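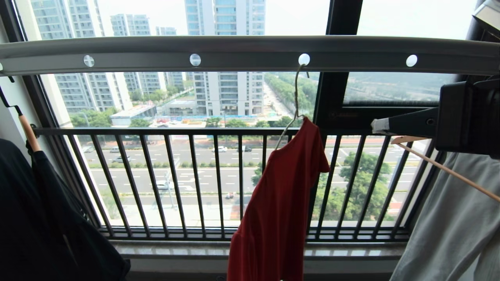 Amedeo Sartori replied:
I read the Pamden ruling twice. The judge set bail for the singer at 1000, but he must stay inside Grivport until June. So the tour is finished.

trerell_fan
I don't agree. His lawyer can ask the higher court to change the conditions — she has 15 days for it.

Räsänen
Five days, not 15. Please check the order again.

trerell_fan
You are right, I mixed it with the appeal. Still, two shows can be saved.

Amedeo Sartori
Maybe one. I will keep my ticket.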